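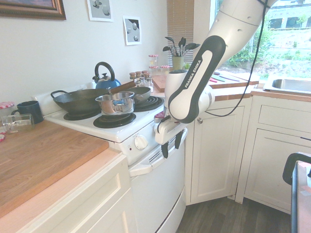

4. Getting to know the stove

Okay, you've unpacked, you've found the light switches, and now you want a cuppa. Fair enough! The stove at Flumley is an older electric one with coil burners, and it has a few habits I'd like you to know before you start dinner.

4.1 Clear yourself some cooking space. I tend to leave the big black wok, the stainless saucepan and the frying pan sitting on top between meals, with the blue kettle at the back. Shift whatever you're not using over to the bench first.

4.2 Pick a coil that suits the pan. The little saucepan on a big coil just wastes power and gets the handle hot (ask me how I know).

4.3 Push the knob in slightly and turn it. Start on medium. These coils are slow to warm up and then they really get going, so give it 4 minutes before you decide it's not working and crank it to high.

4.4 For the wok, let it heat up properly and keep it centred on the coil. It's heavy when it's full, so use both loop handles and a pair of oven mitts.

4.5 Turn the knob back until you feel the click. I go round and check every one of them before bed, and I'd love it if you did too.

CAUTION: A coil can be hot enough to burn you without glowing. Leave it at least 17 minutes after switching off before you wipe it or rest anything on it, and keep tea towels off the cooktop altogether.

CAUTION: The frying pan has a long wooden handle. Don't let it hang over another burner that's on, and please don't put that pan in the oven.

NOTE: The spices live in the small glass jars with the brown caps, along the back. Help yourself! If you finish one, pop it by the sink and I'll refill it. Same goes for the two bigger jars with the red and white checkered lids.

NOTE: Spatulas and spoons are in the green holder by the blinds. Raise the blinds a bit if you're frying, they hang onto grease like you wouldn't believe.

4.6 If a coil stays cold, switch it off at the knob, let it cool and use a different one. Don't go pulling it out of its socket. Leave me a message and I'll order the part from Dimitriou, who usually get it here within 8 days.

The oven has its own page, see section 5.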